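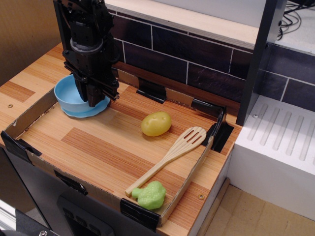 Keeping a play kitchen in order

A play kitchen takes little space, but its small parts go everywhere. In our house they were under the sofa, in the shoes and one time in the real oven, where luckily I looked before I switched it on. In the years since then I have tried many ways of storing them, and I write here the ones which stayed. Most of them cost nothing or almost nothing, and you can do them in one evening when the children are asleep.

Give the worktop a border

The worktop of a play kitchen usually has no edge. A real cook is careful with round things, a child is not, and a potato which starts to roll will arrive on the floor. The simplest help is a low tray made of cardboard. It must be low, so that small arms can reach over it without effort and the child can see everything from the side.

Take a strong box, for example from a delivery of books, and cut the sides down with a sharp knife and a metal ruler. Draw the line first on all four sides and then cut, with several light cuts instead of one heavy cut. A heavy cut goes crooked and the cardboard tears on the inside. Keep the children away from the table for this part of the work.

Before you cut, put the box on the play kitchen and check that the taps, knobs and doors are still free. I forgot this with the first one and the little door could not open, so I had to make the tray again from the beginning.

If you have a piece of self-adhesive foil left from another job, it makes a good floor for the tray. A floor with the same wood pattern as the worktop looks tidy, and it can be wiped with a damp cloth, which bare cardboard does not like. Press the foil down from the middle to the outside with a dry cloth. A bubble can be opened with a needle.

Which tape, and where

I used paper tape at the beginning, and it came off after two weeks. Black cloth tape holds much better and it can be torn by hand. Wipe the dust from the cardboard first, otherwise you are sticking the tape to dust.

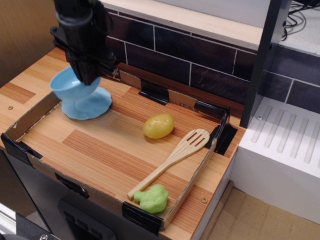

The corners are the weakest place of any cardboard tray. Children lean on them, pull on them and lift the whole thing with one hand. Cut each strip 14 cm long, fold it around the corner and rub it with the back of a spoon until it is warm under your finger. The long sides need something too, and for this reason there is black tape also near the middle of the front wall and the back wall, where a straight wall likes to bend outwards. When one strip becomes loose, do not put a new one on top. Take the old one off slowly and put the new one on the clean place.

If the tray slides on the worktop, put a small piece of non-slip mat under it, the kind which is sold for drawers. Double-sided tape also works, but later it is hard work to remove it from a printed surface. Cooking oil on a cotton pad helps with the rests of glue. Leave it ten minutes and wash with dish soap.

Fewer things at the same time

My neighbour İlker Akbulut has three children and a very calm living room, and I asked him once how he does it. He puts out only a few pieces of toy food and keeps the others in a closed bag in the wardrobe. On the first day of the month he changes them. The children greet the old carrot as if it was new.

I do the same now, with small differences. One bowl, one plate, one thing to stir with and two vegetables are sufficient for a long game. If there are more, everything is tipped out and nobody cooks. When a visiting child comes, I add a second bowl, so there is no fight about it. 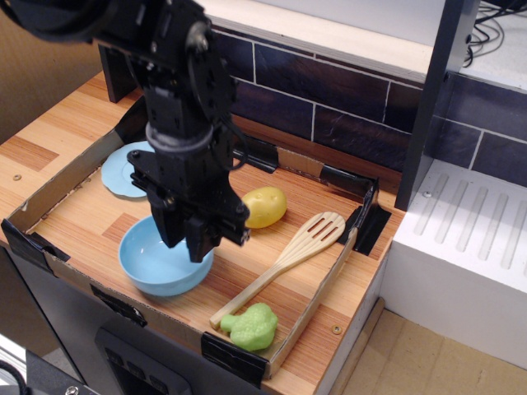
The small set: bowl, plate, potato, broccoli and a wooden spatula, inside the cardboard border.

Long utensils can lie diagonally in the tray. In this way a spoon or a spatula fits even when the tray is shorter than you wanted, and you do not need a separate cup for them. A cup looks nice in the catalogue, but with us it was always lying on its side.

Washing toy food

Plastic vegetables with a rough surface, like broccoli or cauliflower, collect more dirt than smooth ones. Warm water, a drop of dish soap and an old toothbrush are enough. Do not let them soak for a long time if they have a seam or a small hole, because water goes inside and smells after some days. If it did already happen, press the water out, and leave the piece with the hole down on a towel near the radiator, but not on it.

Plastic bowls and plates can be washed together with your own dishes by hand. I do not put them in the dishwasher. One of ours came back with the form of a potato crisp.

Wooden spoons and spatulas should never stay in water. Wash them quickly, dry them with a towel and let them lie flat until the next day. If the wood becomes rough, use fine sandpaper along the direction of the grain, then rub in a little food-safe oil. Clean the slots with a folded strip of cloth pulled through them, like you clean between your teeth.

Screws

Check the screws of the play kitchen twice in the year. I do it in July and then again before Christmas. Use a hand screwdriver and stop when the screw is firm. In chipboard and in soft wood the hole becomes too large very easily if you continue. When a screw already turns without holding, take it out, put a wooden toothpick with a drop of wood glue in the hole, break it off level with the surface, and screw again after the glue is dry.

Putting away in the evening

The rule with us is that everything which belongs to the worktop goes back in the tray, in any order. It does not have to look beautiful. Earlier I wanted the plates in one place and the vegetables in another, and the result was that I did it alone each evening. Now my younger one does it herself while I fill the bath.

Questions from readers

Hemant Chaturvedi writes that his tray became soft on one side after a glass of juice. I am afraid that wet cardboard does not become strong again. Cut a new wall from the same sort of box, tape it on the outside of the old one, and dry both well before you join them.

Mitiku Gebreyes asks if thin plywood would be better. It lasts longer, yes, but the edges must be sanded round and it hurts more when it falls on a foot. For children under three I would stay with the cardboard.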